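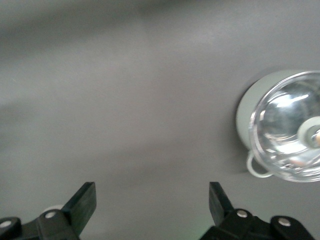
Wrist camera view, fingers open, ceiling light at right.

Teaching by Demonstration: Frequently Asked Questions
Gromley two-arm cell, operator and data notes
Last revised October 14, 2022

What counts as a demonstration?

One continuous recording of a person carrying out a task through the arms, from the start pose to the end pose. It includes joint positions, gripper openings, commanded values and all camera streams on a shared clock. A recording that is paused and resumed is stored as two demonstrations and will normally be rejected.

What is the difference between hand guiding and remote control?

In hand guiding, the operator holds the arm and moves it directly. In remote control, the operator moves an input device and the arm follows. Hand guiding gives better contact feel and is easier to learn. It also puts the operator's hands and sleeves in the camera views, which limits the use of the video for training. For tasks that will be learned from images, use remote control.

Can I mix the two in one task set?

No. Make a separate set for each and label it. The Vomier recorder writes the input mode to the header and will refuse a set with more than one value.

How many demonstrations do I need?

It depends on how much the objects move between runs. For a single-arm pick with a fixed target, start with 60. For a two-arm task with varied placement, start with 105 and check the held-out error before adding more. Repeats of the same layout add very little.

Should both arms move at once?

Only if the task calls for it. Operators new to the cell tend to park one arm and work with the other, and the trained policy will copy that. If you want both arms active, write it into the task sheet.
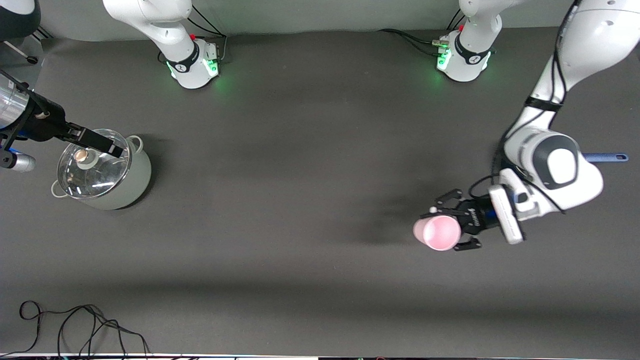
Kitchen task: glass lid held at the stockpot, pink cup held on its side.

Why is the lid gripped by the knob?

A parallel-jaw gripper closes squarely on a small knob and leaves the rim clear. With a rim grip the lid tilts under its own weight, and the tilt differs from run to run. State the grasp point in the task sheet so that every operator uses the same one.

Do transparent and shiny objects cause problems?

For depth sensing, yes. Clear glass often returns no depth or the depth of whatever is behind it. Color images are less affected, but reflections shift as the arms move. Record under the lighting you will run under. Do not fill in missing depth values before storage; keep the raw stream and filter it later.

Why does the wrist view sometimes show the ceiling?

The camera turns with the gripper. When the wrist is rotated so that the fingers point up, the lens points up as well. These sections are valid data and should be kept if the pose is part of the motion. A light fixture in view can pull down the automatic exposure, so lock exposure before the first run.

Do I need the fixed camera if I have wrist cameras?

Yes. The wrist view is good for the last part of a grasp and poor for everything else. The fixed view records where the objects are in relation to both arms. Do not move it within a set. If it is bumped, run the Cadivwood calibration routine and begin a new set.

What should I do with a failed attempt?

If the object slips and you recover, keep the recording and tag it "recovery." If you have to reach in by hand, stop and discard it. Policies trained only on clean runs tend to stall after a small miss, so a modest share of recoveries is useful.

How long should one demonstration be?

Most kitchen tasks should fit within 60 seconds. Above that, split the task at a point where both grippers are open.

How much practice does an operator need?

Plan on 17 unrecorded runs per new task. Operators returning after a long break should repeat the practice block. This figure was raised in May after a review of rejected sets.

What delay is acceptable between the input device and the arm?

Operators slow down and overshoot as delay grows. Check the delay readout before each set and note the value in the log. If it drifts during a set, finish the current run, then stop.

Which files do I hand over?

The set folder, the task sheet, the calibration file and the log. Ivanyshyn format is preferred for joint data. Video should be left as recorded, without cropping or re-encoding. Transfers with missing calibration are held for 5 working days and then removed from the queue.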